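Enero de 2020

Rápido, que me caigo de sueño. Sigo con las camisetas blancas, casi 13 en el montón. Doblar, mirar, decidir. La tela blanca no perdona nada.
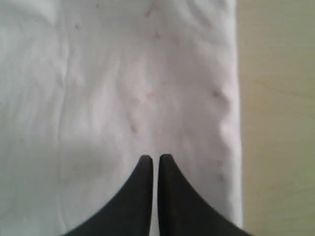 Puntitos por todas partes. ¿Pelusa? ¿mancha?

Chia-hao Chou dice que con jabón sale todo. Ya, ya. Luego la de las letras, mangas para dentro y a ver si queda recta. Pues no. Arrugadisima.
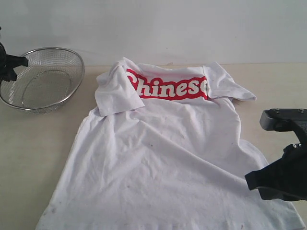
La banda roja, medio tapada por la manga.

Mañana comprar jabón y bolsas, llamar a Trimo por lo del armario (otra vez). Cenar algo tambien, que hoy ni eso.
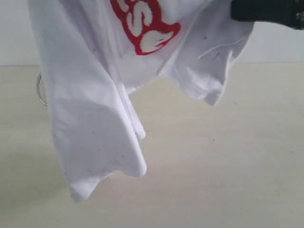 Dibujo rojo, letras gordas. La S se lee bien.

Esta me la quedo. Las demás, en mayo veremos.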